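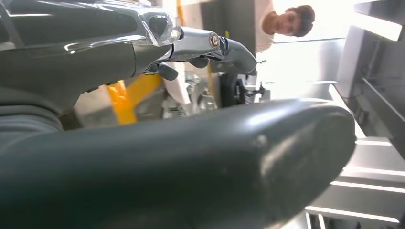 Take 170. I close the glove and the hand closes, a hair late, like it's thinking it over.

Pick up the washer. Turn it. Set it on the pin. Back to start. That's the job, that's the whole job, and Mustetti wants 2,777 clean ones before they'll sign. I do the math on the bus and then I stop doing the math.

The glove itches. Left thumb seam mostly. I told them in August and they wrote it down.

"You're rushing," says the woman from Hamann. Her voice in my ear, two floors up. She watches the numbers, not me.

"I'm not rushing."

"It'll learn you rushing."

So I go slow. Washer - turn - pin. Slow feels fake. Slow is how my father buttered bread when the doctor was in the room. But the light goes green, good take, and I shake my wrist out. On the other side of the yellow stripe the hand shakes its wrist out too. I forgot to unclutch. I always forget to unclutch.

"Is that in the recording?" I say.

"That's in the recording."

"Cut it?"

Typing. Then a long nothing. "Skorell says leave them. They want the recoveries."

It wasn't a recovery. It was a sore wrist. But okay. Fine. Washer, turn, pin. I drop one at 181 and swear and chase it acros the tray with two fingers, which is not the method, and get it. Green anyway.

At lunch they run it alone. First time. I stand there with half a sandwich and nobody on the glove, glove just lying on the stool, and the hand goes out over the tray. Slow. My slow. Takes the washer. Turns it. Misses the pin by a little and stops, and backs up, and comes in again from the left the way I do becuase of my bad shoulder.

On the pin.

Someone upstairs claps into the mic, too loud.

And then, before it goes home, it shakes out its wrist.

I put the sandwich down. I put the glove back on.

"Ready when you are," says the voice.

"Give me a second," I say, and hold my hand very still.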